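Flivard Schools to Try a Later Start for Ninth and Tenth Graders

Families in the Flivard school district, who have been going back and forth over bell times for what feels like forever, finally have an answer, or at least the first half of one. Beginning in September, ninth and tenth graders at Lirno High School will start their day at 8:45 a.m. in place of the present 7:40, and they will keep that schedule through the end of the spring term. Eleventh and twelfth graders will stay on the old hours for now, though they may sign up for a late first period if their classes allow it.

The school board approved the trial this month after a long and mostly good-natured evening in the Lirno cafeteria (the coffee ran out well before the public comments did). Close to three hours went by before the vote, and a good many parents stayed for all of it, some with younger children asleep across two chairs.

The idea grew out of a survey the district sent home in the winter. It drew 200 replies, and 66 percent of the families who answered said they would welcome a later morning, even if that meant a later afternoon. Teachers were more evenly divided. Several wrote that their first period classes are half asleep until the second bell, and several others wrote, just as firmly, that they would hate to lose the quiet hour they now have after dismissal for grading and for helping students one on one. 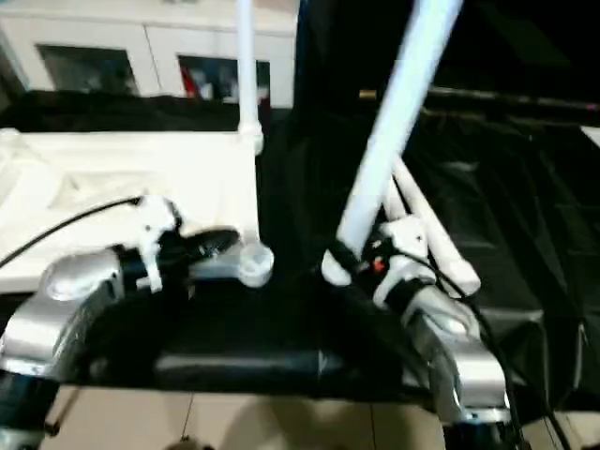
Stergiou, speaking from the back of the room, told the board that a later bell was a lovely thing for families with one parent at home, and asked what was supposed to happen to a fourteen-year-old whose mother leaves for work at half past six. The question got a fair bit of applause, and it came up again in one form or another for the rest of the night.

The district's reply is that the building will still open at 7:15. The library and the cafeteria will both be staffed, breakfast will be served on the same terms as it is today, and any student who arrives early may use the time for homework, for tutoring, or simply for sitting with friends. Tutoring in math and writing will be on offer four mornings a week to begin with. There is no charge for any of this and no need to register, although the district would be grateful if parents who expect to use the early hours regularly would let the front office know before the summer break, so that there are enough grown-ups in the room.

Buses were the other great worry, as anyone who has waited at the Flotska Road stop in February will understand. The district runs 13 routes to the high school, and under the new plan most of them will make two trips in the morning. Riders on the farthest routes can expect to be on the bus for up to 35 minutes, a little longer than now. In the afternoon there will be a bus at the old dismissal time and another an hour or so later, and students may ride whichever one fits their day. New route sheets will be mailed in August, and a draft will be up in the main hallway before that for anyone who would like to look it over and grumble in good time.
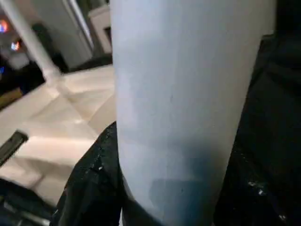 After-school programs will need some shuffling too. Band moves to the lunch hour twice a week, which the band families seem happy about, and the drama club will keep its evening rehearsals just as they are. Sports are harder. Away games often mean leaving school by midafternoon, and younger players on the later schedule would miss more class than their older teammates. The athletic office has asked neighboring districts to push back a few of its fall games and is still waiting to hear from most of them.

As for how the trial will be judged, the board wants to look at attendance, tardy slips, and first period grades, and it plans to send the same survey home again in the spring so that the answers can be set side by side. A report is due before the end of the school year, and the board will then decide whether to bring the upper grades along, keep things as they are, or go back to the old bell for everyone.

An information evening for incoming ninth graders and their families will be held in the Lirno library in May at 6:30 p.m. Childcare will be available in the room next door, and questions may be sent ahead of time through the school's front office.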